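Community Help > Early Music > Strings and Setup

Switching to gut strings on a modern violin - where do I start?

Posted by Gheorghița Jitaru
19 July 2024

Hi everyone! I went to my first baroque workshop last month and I am completely hooked. I've played violin for most of my life (school orchestra, then a community orchestra, then a lot of weddings) and I have never heard my own part the way I heard it that weekend. The person next to me had plain gut on the top three strings and the sound was so warm and grainy that I kept losing my place listening to her.

So now I want to try it. I have a perfectly ordinary modern violin, a German workshop instrument with a chin rest, fine tuners and everything, and a modern bow. I'm not ready to buy a baroque violin. Our group, the Hviid Players, is doing a Corelli and Muffat program in November and we're tuning to 415, so I have some months to get used to things.

What I'd love to know:

Can I put gut on a modern violin without having any work done on it? Do I do all four strings at once or ease in? How long before they hold pitch? And is it silly to do this with a modern bow?

I practice at the kitchen table with my parts spread everywhere, usually for 40 minutes before work, so I don't want to spend the whole time tuning. Though I suppose I will!
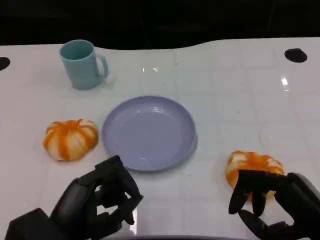 My practice spot, parts put away for once.

One more thing. The workshop leader said to take the fine tuners off but I was too shy to ask why. Is that a must?

3 replies

Kári Lykkegaard

Oh, you are in for such a good time. I made this switch on a modern viola years ago and I still remember the first open G.

Yes, you can do it without any work, with one thing to check. Gut is thicker than what you have on now, so the slots in the nut and the bridge may pinch it. Slide the string through the slot by hand before you bring it up to tension. If it catches, stop and let a luthier open the slot a little and smooth it. It's a quick job. Rub some soft pencil in the slots too, every time you change a string.

Start with the A and the D in plain gut and leave your modern G and E where they are for a couple of weeks. The A is where you'll hear the biggest change and it will teach your bow arm very fast. Then do the E, and last of all the G. For the G you have a choice between plain gut, which is very thick and slow to speak, and gut wound with metal, which is much easier to live with. For Corelli purists will say plain. I play wound in most programs and enjoy myself enormously.

New gut stretches a lot. Give it 7 days of tuning up every time you pass the case, and please don't put on a new A the night before a concert (I did this in a Biber mass and spent the Credo retuning). After that it mostly moves with the weather. Heating season is the hard part, so keep a humidifier in the case by November.

Fine tuners: for the E, yes, take it off. The hook on most of them is made for thin steel and will cut a gut loop or knot sooner or later. If yours are built into the tailpiece, ask for a plain tailpiece. Your pegs need to turn well, so get some peg compound while you're at it.

And the modern bow is fine! Hold it a few inches up the stick from the frog and you'll be surprised how much of the feeling is there already. Use less pressure and let the string start the note. Do borrow a baroque bow for an afternoon when you can - I'd honestly spend money on the bow long before the violin.

dovach_cello

what Kári said. also trim the little hairs that come up on the string with nail clippers, dont pull them!! and a tiny bit of almond oil on a cloth, wipe it on, leave it overnight, wipe it off. keep it away from where you bow. I go through an A string faster than the others, so buy two

second_desk_forever

My two cents: just put all four on at once and jump in. I did, and I loved it from day one. Mixed sets always felt lopsided to me, with the steel E shouting over everybody.

No idea about the nut slots, mine were fine. I do think you should tune down to 415 right away and leave it there, because going up and down between 440 and 415 for two different groups drove me (and my strings) up the wall. If you have a second fiddle for the weddings, even a cheap one, this is its moment.

Have a great time with the Muffat. The second violin parts are so much fun!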